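How to read a weekend box office report without getting fooled

Quick guide, writing this between two screenings so bear with me. People keep sending me headlines like "record opening!!" and asking if the movie is a hit. Usually can't tell from the headline. Do this instead.

1. Find out gross or net

Gross is everything people paid at the window. Net is after tax. Some sites mix the two in the same paragraph. If the report doesn't say, look for the word in the table footnote, or skip that site.

2. Check the screen count

A movie on 2,000 screens should beat a movie on 1,059. That's not news. Divide the weekend total by the number of screens and you get the per-screen average – much better for comparing. Write both down.

3. Look at day two against day one

Saturday up on Friday = people are talking. Saturday flat or down = the fans all went on opening day and that was it. Paid previews get folded into Friday a lot, so take those out first if teh report lists them.

My notes on Wimier, the Grekport comedy from February: big Friday, preview money included. Took the previews out and it was pretty ordinary. Catinca Cârstea had already called it on her blog, I owe her a coffee.
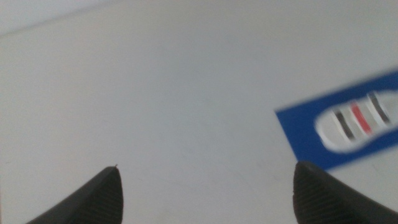 4. Wait for the first weekday

The weekday drop tells you more than the whole weekend. Under half the Friday number, start worrying. Holiday weeks don't count, they mess everything up.

5. Get the budget, and ask what's in it

Production only? Or prints and ads too? Studios give out whichever one looks nicer. Bogdan got called a hit off the production figure alone. Add the marketing and it was still in the red after week 2.

6. Don't forget the theaters take a cut

The studio doesn't keep the whole ticket. The split changes by country and by week, so dont compare gross straight to budget and call it profit.

7. Keep your own sheet

One row per movie. Columns: title, screens, Friday, Saturday, Sunday, first weekday, budget, source. I have 13 rows so far and it's already useful. Veronica Bălan asked for a copy – it's coming, need to fix the Pokedus row, I typed net in the gross column.

Update the row once a week till the movie leaves theaters, then leave it alone.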